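Stonden Tabletop Pair – product page and July service notice

The Stonden is our two-arm tabletop system for sorting, putting away and fetching small household items. We've been building it at Pollock long enough to have grown fond of it, and most of what you'll find further down this page is the cheerful stuff about what fits where. But if you already own a pair, or are thinking of buying one, please read this part first and take your time over it.

In July, Nhung Hoàng in our test room was running the desktop organizer routine, the one where small bottles and boxes go to labeled compartments, when the right gripper closed on a bottle and wouldn't let go. The software reported the fingers open. They weren't. She pressed the stop, which worked as it should, and then spent a good part of the afternoon with Murdo Carnegie finding out why the two disagreed.

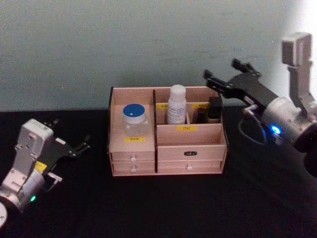

The organizer routine, with both arms at the table.

The trouble was in the finger position sensor, made for us by Skodau. If the gripper is held partly closed for a long stretch and then sent a quick open command, the sensor can report the end of travel before the fingers have moved. The arm believes it has released and begins to back away with the item still in hand. With a light plastic bottle you get a tipped organizer and some tidying up. With glass you could get something worse, and we'd much rather you didn't find out.

We went back through our own records and found the same fault on 2 of the 8 pairs we keep in house. Four customers have since written in with something that sounds very much like it, and we're grateful to every one of them – Catriona Pringle sent such a thorough log that Murdo has pinned it up over his bench.

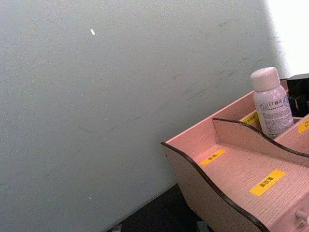
Labels, by the way, have nothing to do with it. A few of you asked whether the arm was misreading a compartment and hanging on to the item out of confusion, and it's a very reasonable thing to wonder. The wrist camera and the finger sensor are on separate lines, though, and the fault shows up just the same with the camera unplugged.

What to do if you own a pair

Update to Okitz 7, our control software. It checks motor current as well as the sensor before it lets the arm retreat, and if the two don't match it stops and waits for you.

Until you've updated, keep glass out of the routine and stay within reach of the stop button.

If an arm stops while holding something, don't pull the item out by hand. Press stop, switch off at the base, and use the release screw on the side of the gripper.

Replacement sensors are free for all owners, whether or not you've seen the fault. Write to Rhona Urquhart on the service desk with your serial number and she'll send one out. The swap takes a small hex key and a bit of patience, and Blair Strachan is happy to stay on the phone while you do it.

Pairs ordered from now on ship with the new sensor already fitted.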